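**Home recording walk-through, laundry and small textiles, Braltdale set**
Revision 4, with my comments left in because people told me they read those first

Please go through this list before the first take of a session and again after any long break. It looks like a lot on paper, and I know some of you have been recording for Juvholm long enough to do it in your sleep, but it takes only a few minutes once you have the rhythm of it. Mark each line OK, FIX or N/A, and write a few words if you choose FIX. A half sentence is plenty!

## A. Floor and walking space

- [x] Floor dry and swept where you will stand. **OK**
- [x] No cables across the path between bed, basket and door. **OK**
- [ ] Loose containers moved out of stepping range. **FIX**
 *Comment: anything low and open is easy to kick while your eyes are on your hands. Push it back to the wall or put it up on a shelf, whichever is closer.*
- [x] Socks or bare feet on tile: short steps, no turning on one heel. **OK**
 *Comment: glossy tile and cotton socks are a slippery pair, and I say this as someone who has gone down on one knee in the middle of a perfectly good take. Grip socks are fine if you own some.*

## B. Headset and battery

- [x] Strap snug, with no pressure on the temples after a minute of looking down. **OK**
- [x] Battery pack clipped at the back of the waist, cable under the shirt. **OK**
- [x] Pack cool to the touch before starting. **OK**
- [ ] Lens wiped with the cloth from the kit. **FIX**
 *Comment: shirt tails leave a haze, and Bahrami, which does our labeling, sends those takes straight back.*
- [x] Both hands in view at working height. **OK**
 *Comment: tip your chin down a little more than feels natural. Folding happens low, especially with a basket on the floor, and the fingers are the part the model learns from.*

## C. Body and posture

- [x] Sleeves and cuffs clear of the fingers. **OK**
- [x] Bracelets and strings close to the wrist, nothing that could snag in knit fabric. **OK**
 *Comment: a thin one is allowed. Keep it on for the whole session or leave it off for the whole session, please.*
- [ ] Change position every 4 takes. **FIX**
 *Comment: bending over a low basket is hard on the back. Stand for a few, sit on the edge of the bed for a few, kneel on a cushion for a few. The variety helps the set too, so you needn't feel you are spoiling anything.*

## D. Items and handling

- [x] Basket checked for cracked rims or sharp plastic. **OK**
- [x] Fabrics clean, no pins or tags left in. **OK**
- [x] Dark and light pieces both in the mix. **OK**
 *Comment: we have 251 accepted clips in this group so far and pale towels are very well covered. Black socks are where the learner still gets lost, as the cuff and the toe run together at a distance. Take your time with them, and let the fabric hang open for a moment before you fold.*
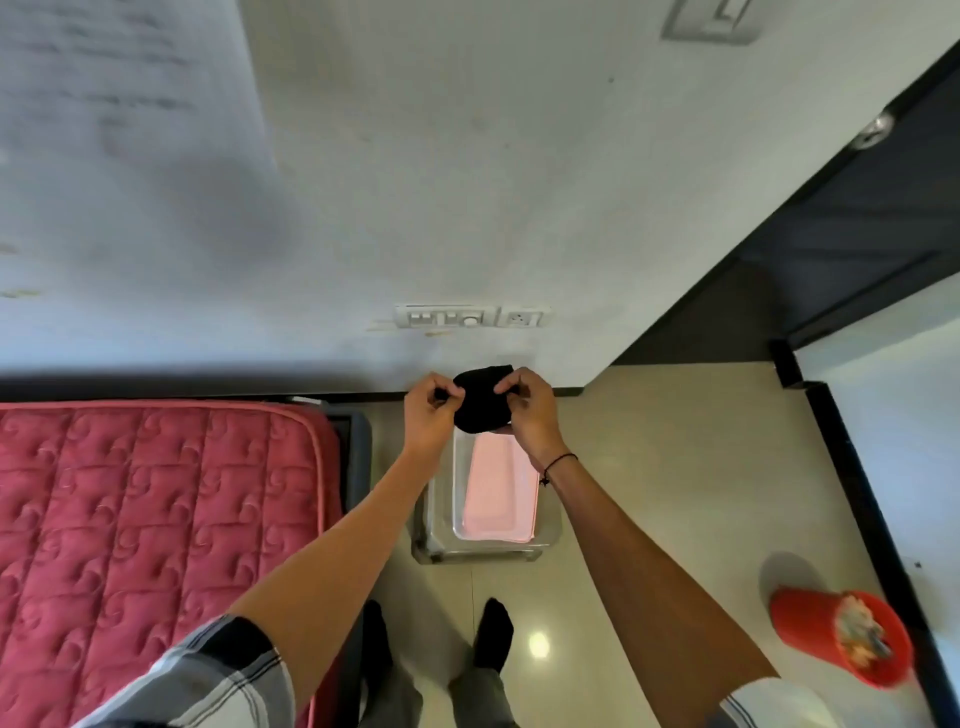 **Do I have to throw away a take if I drop something halfway through?**

Keep it, pick the item up the way you normally would, and carry on to the end. Tag the take "drop" in Revov so the labelers know to look for it. Recoveries are useful to the learner, and we have only 2 decent ones in the whole laundry group. The exception is a drop that makes you lunge or lose your footing. Stop there, sit down, and start fresh when you feel steady.

## E. Privacy and the room

- [x] Handwritten notes, mail and calendars taken down or turned around. **OK**
 *Comment: do this even if you think the writing is too faint to read. Checking it afterward takes much longer than moving a sheet of paper.*
- [x] Others in the home told that recording is on. **OK**
- [x] Doorways left fully open or fully shut. **OK**
- [x] Wall sockets near the work area free of damage, nothing wet next to them. **OK**

## F. After the session

- [ ] Pack unplugged, then charged on a hard surface. **FIX**
 *Comment: never on a mattress or a blanket, please, however handy it is. A tabletop or a bare patch of floor will do nicely.*
- [x] Takes uploaded to Revov with the item list filled in. **OK**
- [x] Anything that pinched, slipped or got hot written down here, even if it seemed silly. **OK**

The kit holds space for 170 takes, so you may upload every second session if your connection is slow. Open FIX lines go on the next sheet until they are closed. The new straps should reach Braltdale in February, and until then use the old ones with the foam pad facing in.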